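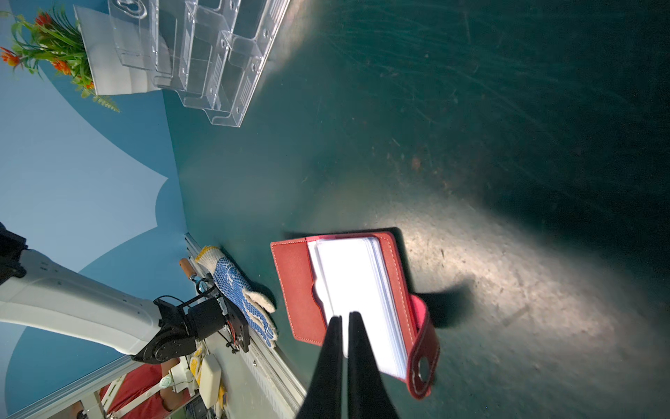

Right hand closing in on the red notebook.

Filed under: Bench Notes, Robots, Kits on Loan
7 min read

July, kitchen, 6:40 in the morning

Couldn't sleep, so I'm writing up yesterday while I still have it. The Orkus is good. I'm going to put that down first and then spend the rest of the entry arguing with myself, as usual.

We got the whole afternoon and most of the evening with it. Teresa drove the first hour and I took over after the sandwiches and then wouldn't give it back (sorry, Teresa). It's the two-arm bench kit from Tallutel, the one Ververidis has been lending out to small shops this summer, and we have it for 20 days. I've been reading about this thing since the winter and had sort of talked myself into being let down by it. Both arms sit on one rail along the front of the table, and the motion is so much calmer than I expected! The old arm at the shop used to arrive at a spot and then shiver. These slow down on the way in, like somebody setting a cup on a saucer.

The notebook was Teresa's idea and I thought it was a mean one. Red leather, white stitching along the edge, a strap with a round metal snap, a fat stack of pages tucked into the pocket on one side. It's floppy in some places and stiff in others, and the leather bends before it lifts. We left it lying open and went in with the right hand. First try, the fingers skated over the pages. Second try, same, and a bit of swearing from me. Then I went into Grado (the software that comes with the kit) and found the squeeze slider, brought it way down, came in slower, and it picked up the cover like it was nothing. I whooped. Teresa wrote "3rd" on the pad and underlined it.

I want to remember about the slider. It's under Hand, then Feel, and the label says "Soft / Firm" with no numbers on it at all. I'd like numbers. I'd like to be able to write down what worked and go back to it tomorrow. I asked Branwen Phillips at Ververidis about it over the phone and she said you can get numbers by holding Shift while you drag, and you can! It isn't in the quick start sheet. I've penciled it into ours.

The strap was another story. We tried to get the snap closed and never managed it. Left hand to hold the cover down, right hand to bring the strap over, and every single time the strap slid out sideways before the snap met its other half. I don't hold that against the kit. I have trouble with that snap myself. But the flyer has a line about "everyday fasteners" and I'd say to whoever wrote it, come over and show me.

Later, 12:15, at the shop

Lunch at the bench. Prodromos stopped in to see it. He ran a packing line for years and I was dreading what he'd say, and he stood there with his hands behind his back for a long time and then asked if he could have a go. He was better at it than me inside of ten minutes. He uses tiny movements and lots of waiting. I steer it like a shopping cart.

He asked the questions I should have asked. What happens if the power drops while it's holding something? (The arms sag slowly and the hands keep what they have for a little while. We tried it with a rolled-up towel. I was impressed.) Can you swap the hands? Yes, with a hex key, and it's a fussy job: the bracket bolts are close to the cables at the wrist and my knuckles didn't love it. Can one person set it up? Teresa and I did it together and I wouldn't want to do it alone, mostly on account of the rail, which is heavy and has opinions about being level.

What does it cost? That one I had ready. $2,163 for the pair of arms with the rail, the boards and a year of Grado. The spare hands are extra. Prodromos made a face that could have meant anything.

I've been trying to think what it would do for us day to day. We take in other people's stuff, we sort it, we clean it up, we send it out again. Mixed boxes, all sizes, hard and soft in the same bin. An arm that only knows one kind of part is useless to me. What I want is a patient pair of hands that I can steer through something awkward a few times and then have it try the same thing while I stand by. The kit says it does that. You guide it through a job, Grado saves the run, and after you've saved enough of them you can ask for a replay that adjusts itself a little. We saved 7 runs of one pick yesterday and the replay landed on 5 of its tries before I stopped it to eat. I know that's a tiny test. I was still grinning.

3:30, same place, coffee
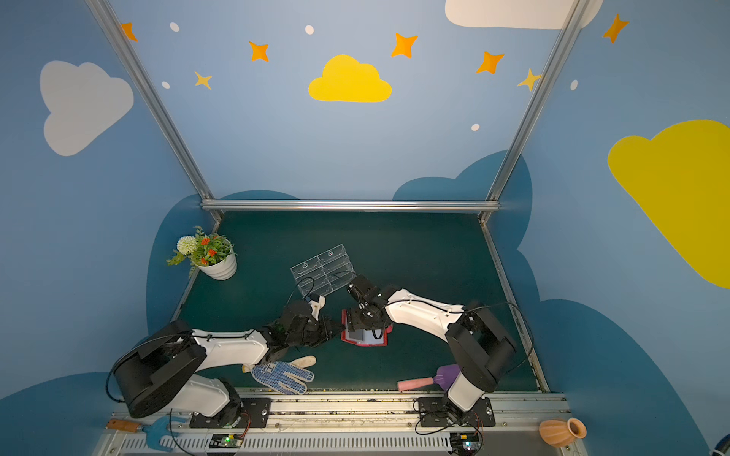

Two-handed work is what I really wanted this kit for, and it's what I've been at since lunch. One hand alone is mostly a question of aim. With two, each hand can spoil what the other one is doing, and you feel it right away in the handles, a sort of tug that tells you they've stopped agreeing. The clear organizer is the best practice piece we've got for it. Having that up off the table and tilted, with both arms in close, is the moment I'd show to anybody thinking about the kit. It's see-through, so you keep losing track of where an edge is, and it has those stepped compartments that make every side a different shape to grab. Prodromos got it over and down again without a bang. I got it over with a bang. We're both calling that a pass.

The two hands being different is a real plus, too. We have the dark one with several fingers on the left arm and the plain parallel gripper on the right, and I'd assumed the fingers would be the star and the plain one would be along for the ride. It's closer than that! The fingers are lovely for getting around something with a funny outline. But for anything thin, or anything where I need to know exactly where the tips are, I keep reaching for the right. Teresa says I should stop having a favorite and learn both. She's correct and I'm ignoring her until tomorrow.

Gloves next. I put a white knit one with the blue dots out on the table and had a couple of goes. Knit cloth is nice to the grippers, it gives and then it holds, and the rubber dots give you a bit of bite. What I couldn't do was turn it over flat. It bunches. Pantelis Lazaridis has the same kit over at his place and he told me he flips cloth by dragging it half over the table edge and letting it hang, then coming back for it from underneath. Want to try that first thing.

Gripes, so I don't lose them in all this cheering:

The fan on the control box is loud when both arms are holding. You stop noticing, and then it quits and you realize your shoulders were up.

Grado asks "Save this run?" after every run, good or bad, and the Yes button is the big one. I've got a pile of saved flops in there that I'll have to go through and throw out before I ask it for another replay.

The left arm's cable wants a clip. It trails from the hand, and on a long reach I find I'm watching the cable when I should be watching the job. Branwen says there's a clip in the accessories bag. There's no clip in our accessories bag. She's mailing one.

The manual is translated and mostly fine, though there's one page on "waking the wrists" that Teresa read out loud twice in a dramatic voice.

What I can't get over is how fast I forgot I was working through a machine. Somewhere in the second hour I leaned in to look around the side of the organizer and my hand moved with my head, and the arm went with it, and I said "oops, excuse me" to it. Out loud. Prodromos heard.

9:50, home again

Talked to Styliani Athanasiadis after supper. She had an earlier version of the Orkus a while back and sent it home again, so I wanted the sour side of it. Her trouble was drift. Every morning the hands were a bit off from where they'd been the night before, and she'd spend the first part of the day lining everything up. I told her we came in today, ran the line-up routine once, and it was right on the same spot as last night. She said ask me in two weeks. Fair enough. I've started a page for it at the back of the log, one line every morning, on or off and which way.

She also said to try it with tools early and not leave them to the end of the loan the way she did, as long handles pull on the wrist in a way light things don't. We've got the little fork with the wooden handle and the blue head, so that can go first. Scoop something dry, tip it out, put the fork down without dropping it. If the wrist minds, I'd like to find out while there's still time to call Branwen about it.

Teresa thinks we should buy. I think we should buy. Neither of us has said it in front of the bank statement yet. I'm going to make myself do the full loan, boring mornings and all, and fill in the drift page even on the days I don't feel like it.

For tomorrow: throw out the bad runs. Cloth over the edge, Pantelis style. The fork. Ask Ververidis what a spare parallel gripper goes for on its own, and whether year two of Grado costs the same as year one. Bring the short hex key from the drawer at home, the long one hits the bracket. And get Teresa on the handles before I've had my coffee, or she'll never get a turn.

This site uses cookies to remember your reading preferences. By continuing to browse you agree to our use of cookies. Accept | Settings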